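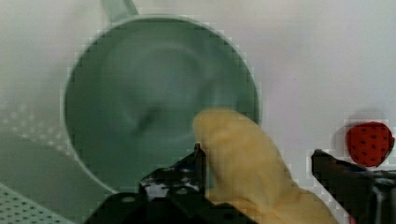
Ka-ming Ko wrote under my last post that a pot this light will burn rice no matter what you do, and that I should keep my old steel one. I read it in March, when I had the Hulura pot for only a few days, and I was a little worried. Now I have cooked in it almost every evening and I can answer better.

I bought it in the Farkura shop in Tullport for 54 dollars. They had three colors and I took the sage green. It came in a plain box with a booklet of 5 languages, and the English part was the shortest.

First, the rice. Ka-ming is right if the flame is high. My first two pots of rice had a brown crust, and it was not the crust we want at home. With the smallest burner and a cloth under the lid it comes out well, and the tahdig leaves the bottom in one piece. Soup and lentils give no trouble at all. Milk I would not try again – it rises very quickly and you must stand next to it.

Washing is easy. I use warm water and a soft sponge, and I don't put it in the dishwasher, although the booklet permits it. The matte surface shows oil marks more than I expected, so I wash the outside also.

What I don't like is the handle. For my hand it is short, and when the pot is full I need two towels to carry it. My neighbor has the larger pot from Dhillon, which costs close to 100 dollars, and that one is more comfortable to lift, but it takes long to heat and it doesn't fit in my cupboard.

I would buy the Hulura again for a family of three. If you cook for guests every week, take a bigger one.

Zohreh Ranjbar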